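残りの数字

 受付で渡されたのは、紐のついた入構証と、耳栓と、折り目のずれた案内図だった。案内図では、Tatossideのポリカルピオ棟は実際より少し東に描かれている。私は正門から西へ歩き、フォークリフトの待機場を横切りかけて呼び止められ、もう一度案内図を見た。棟の名は壁にPolicarpioと綴られていた。塗り直した跡があり、最初のPだけが太い。

 公開日は毎年六月に行われる。午前が近隣の住民と学校、午後が取引先という区分になっているが、午前に来ても咎められることはなかった。私は船舶用ポンプの保守会社に勤めていて、点検室に入れる自動機を選定していた。候補は二社に絞られていた。もう一社の見学は先月に済ませてあり、報告書も半分まで書いてあった。残りの半分を埋めるのが、この日の用件だった。

 私の報告書には様式がある。設置面積、電源、騒音、停止時の挙動、復帰の手順、保守契約の範囲。最後に所見という欄があって、ここだけ罫線が引かれていない。前任者はそこに毎回「特になし」と書いていた。私は五年のあいだに三度ほど、別のことを書いた。一度は課長に呼ばれた。

 デモは棟の奥で行われた。床に黄色いテープで四角が描かれ、その外側に見学者が並ぶ。機械はEsmontという名で、床に落ちた部品を探して拾い、指定の皿に戻すためのものだった。点検室では毎日何かが落ちる。落ちたものを人が屈んで探し、見つからなければポンプの中にあると見なして、もう一度分解する。分解には半日かかる。拾うという作業に値段をつけるなら、その半日から計算することになる。

 説明員はヌノ・ペイショトといった。胸の名札にはNuno Peixotoとある。所属の欄は空白で、その下に鉛筆で「制御」と書いてあった。声は小さかったが、拡声器を使わなかった。後ろの列の生徒たちは前に詰め、引率の教員が黄色いテープを踏まないよう注意した。

「Esmontは腕と手の名前です」とペイショトは言った。「判断するほうはMultsideといいます。別の部署が作っています。仲は悪くありません」

 笑う者はいなかった。彼も笑いを待っていた様子はなく、そのまま制御盤のほうへ二歩移動して、画面を見学者の側に回した。

 画面には三つの区画があった。左に腕の姿勢、右上に手首カメラの映像、右下に文字の記録が流れる。記録は一行ごとに時刻と状態を示し、状態は「探索」「接近」「把持」「搬送」「完了」のいずれかになる。私は様式の余白に五つの語を写した。写しているあいだに一回目が終わった。皿の上に小さな六角の部品が載っていて、拍手が起きた。記録の最後の行は「完了」だった。

 二回目も三回目も同じように終わった。騒音は会話を妨げない程度で、耳栓は要らなかった。停止ボタンは三箇所にあり、押すと腕は二秒で止まる。ペイショトが生徒の一人に押させた。生徒は遠慮がちに押し、腕が止まってからも指を離さなかった。

「離していいですよ。離しても動きません」

「動かないんですか」

「復帰は鍵です。鍵は私が持っています」

 彼は腰の鍵を見せた。私は「復帰、鍵による。鍵は現場責任者保管か」と書いた。疑問符をつけるかどうか迷い、つけなかった。

 四回目の対象は、床に置かれるところを私は見ていない。後ろの列から押されて、眼鏡を直していた。目を上げたとき、腕はもう下りていて、記録の行は「接近」で止まっていた。次の行が出ない。手首カメラの区画では、筋の入った灰色の床が動かなくなっていた。

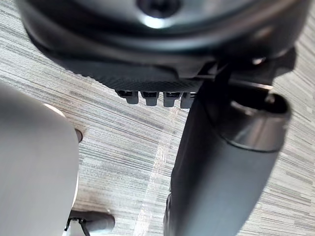

手首カメラの画。左下に細い黒いケーブルのついた灰色の円筒。

 生徒たちは静かに待った。待つことに慣れている世代とは思えなかったが、機械の前では人は行儀がよくなる。引率の教員が腕時計を見た。私も見た。停止から四十秒が経過していた。

「考えているのですか」と教員が訊いた。

「いいえ」とペイショトは言った。「計算は終わっています。答えを出したうえで、出した答えを使わないと決めています」

「なぜですか」

「確信度がしきい値を下回りました。対象の一部が隠れています。それにケーブルが輪になっているので、端をつかむか、胴をつかむかで、あとの動きが変わります。Multsideは両方の候補を出していて、差がほとんどありません。こういうとき、これは待ちます」

「何を待つのですか」

「私を」

 彼は制御盤の下から小さな操作具を出し、画面の上で一点を指定した。記録に新しい行が出た。状態は「接近」のままで、行の末尾に小さな記号がついていた。そのあと「把持」「搬送」「完了」と続いた。皿に部品が載り、また拍手が起きた。今度の拍手は前の三回より大きかった。待たされた分が上乗せされたのだと思う。

 記号は小文字のhに似ていた。私は様式の余白に、写した五つの語の隣へその記号を書き足した。

 午前の部が終わると、生徒たちは紙袋をもらって出ていった。中身はボールペンと、Esmontの腕を折って作る紙の模型だった。教員が模型を一枚余分に欲しいと言い、受付の女性が箱の底を探した。私は棟の壁に掛けられた展示パネルを読んでいた。

 パネルは四枚あり、三枚目に試験結果が載っていた。試行2000回、完了1523回。数字は大きく、青い。その下に灰色の小さな文字で「床面落下物、材質混合、照明は標準」とある。照明の標準が何を指すかは書かれていなかった。四枚目は社屋の沿革で、創業者が船の前に立っている写真があった。

 ペイショトは床のテープを貼り直していた。角の一つが靴底で剥がれていた。私が名刺を出すと、彼は手袋を脱いで受け取り、裏を確かめてから胸のポケットに入れた。自分の名刺は持っていないと言った。

「先ほどの記号は、介入ですか」

「そうです。人が候補を選んだ場合に付きます」

「パネルの1523回には、記号のついた完了が含まれますか」

 彼はテープの端を親指で押さえたまま、少し考えた。考えているというより、どの資料に書いてあるかを思い出している顔だった。

「含まれません」と彼は言った。「記号のない完了だけです。記号のついたものは別に数えています。158回です」

「パネルにはありません」

「ありません。載せる案はありました。私が書いた案です。青い数字が二つになると読みにくいと言われました」

「足してもよかったでしょう。人が手を貸しても完了は完了です。そのほうが大きくなる」

「そのほうが大きくなります」と彼は認めた。「私はそれにも反対しました。だから、どちらも載っていません」

 私は様式を裏返し、引き算をした。2000から1523を引き、さらに158を引いた。筆算の途中で彼が答えを言いそうになり、口を閉じたのがわかった。319になった。

「残りは」

「残りは三つに分かれます」彼はテープから手を離した。テープは貼りついていた。「対象を見つけられずに探索を終えたもの。把持して落としたもの。それから、私が間に合わなかったものです」

「間に合わなかった、とは」

「待機には上限があります。上限を過ぎると、Multsideは試行を打ち切って腕を上げます。試験は夜も回していました。私が別の試験台にいたこともありますし、食事をしていたこともあります。戻ると、腕が上がっていて、部品は床にあります」

「それは機械の失敗に入りますか」

「部署によって違います」

 棟の外で昼の放送が鳴った。彼は鍵を抜き、制御盤の蓋を閉めた。私たちは壁際の長机で弁当を食べた。取引先用の弁当は午後の分で、まだ届いていなかったから、私が食べたのは彼が午前の説明員用に二つ取っておいたうちの一つだった。魚のフライと、冷えた米と、黄色い漬物。彼は漬物を先に食べた。

「もう一社のほうは、ご覧になりましたか」

「見ました」

「止まりましたか」

「一度も止まりませんでした」

「落としましたか」

「一度落としました。すぐに拾い直しました」

 彼は箸を置いて頷いた。羨んでいるようにも、軽んじているようにも見えなかった。「それはいい機械です」と言い、それから、落としたのは何か、どの高さからか、と訊いた。私は座金で、腰の高さだったと答えた。彼は弁当の包み紙の裏に書き留めた。

 点検室のことを訊かれたので、話した。床は塗装で、油が垂れるため日に二度拭く。夜勤は一人で、その一人は隣室の計器も見ている。Esmontが待機に入ったとき、その一人が来られるかどうかは、隣室の状況による。上限の時間は変えられるのかと私は訊いた。

「変えられます。手順書の158ページに」と言いかけて、彼は訂正した。「違います。158は介入の回数です。手順書は別のページです。このところ、どの数字もそれに聞こえます」

「長くすればいいのですか」

「長くすれば、打ち切りは減ります。そのかわり、腕が下りたままの時間が増えます。床の近くに腕があると、拭けません」

 私は様式の「停止時の挙動」の欄に、いま聞いたことをそのまま書いた。欄が足りず、隣の「復帰の手順」にはみ出した。彼は覗き込まずに茶を飲んでいた。

 午後の部には取引先が九人来た。背広が七人、作業着が二人。説明はペイショトではなく、営業の男が拡声器で行った。ペイショトは制御盤の前に立ち、操作具を片手に持っていた。一回目、二回目、三回目と、記録は「完了」で終わった。四回目で行が止まった。

 営業の男は話を続けた。納期の話、分割払いの話、Tatossideの沿革の話。画面の記録に新しい行が出て、末尾に記号がつき、腕が動いた。作業着の一人が画面を見ていたが、背広は誰も見ていなかった。

 五回目も止まった。今度はペイショトが操作具を使わなかった。私は彼の手を見ていたので、使わなかったことは確かである。営業の男の話が沿革の後半に入り、創業者が船を買った年に差しかかったところで、腕が上がった。皿は空だった。記録には「打切」という、午前には出なかった六つ目の語が表示された。

 営業の男は振り返り、照明の反射の影響です、と言った。そういうことはあるのだろう。作業着の男が手を挙げた。

「いま、人が助ければ拾えたんですか」

「候補は出ていました」とペイショトが答えた。拡声器がなかったので、前の列にしか届かなかったと思う。「二つ出ていて、上のほうが正しかったはずです。夜間に一人で使われる場合の動作をお見せしました」

 営業の男が拡声器を下ろした。それから、では次に参りますと言って、次に参った。

 会が終わって、私は正門まで歩いた。今度はフォークリフトの待機場を避けた。ペイショトが後ろから来て、入構証の返却箱の場所を教えてくれた。箱は案内図では門の右にあり、実際には左にあった。

「叱られますか」と私は訊いた。

「午後の分は、たぶん。午前の分は記録に残りません。生徒さんたちの前では全部拾っています」

「パネルはどうなりますか」

「来年の分はまだ刷っていません」

 彼は箱に自分の入構証まで入れかけて、やめた。

 帰りの列車で報告書を書いた。設置面積、電源、騒音は一社目より短く済んだ。保守契約の範囲は営業の男の資料から写した。所見の欄には、319という数字と、その内訳を先方に請求中である旨を書いた。請求はまだしていなかったので、次の駅に着くまでに文面を作って送った。一社目にも同じ文面を送った。あちらのパネルには完了の割合だけが載っていて、元の回数がなかった。

 返信はペイショトからのほうが早かった。添付は表が一枚で、行が三つあった。見つけられなかったもの、落としたもの、間に合わなかったもの。三行目の右に備考欄があり、時刻が並んでいた。多くは夜の同じ時間帯に固まっていて、その横に小さく「夕食」とあった。

 私は三行目の数字を報告書に写し、夜勤の人員表を開いて、隣室の計器点検の時刻と並べた。二つの列は四箇所で重なった。重なった箇所に鉛筆で印をつけ、課長に回す前に、点検の時刻をずらせるかどうかを夜勤の担当に電話で訊いた。担当は、いま手が離せないので十分後にかけ直してほしいと言った。

最終更新:6月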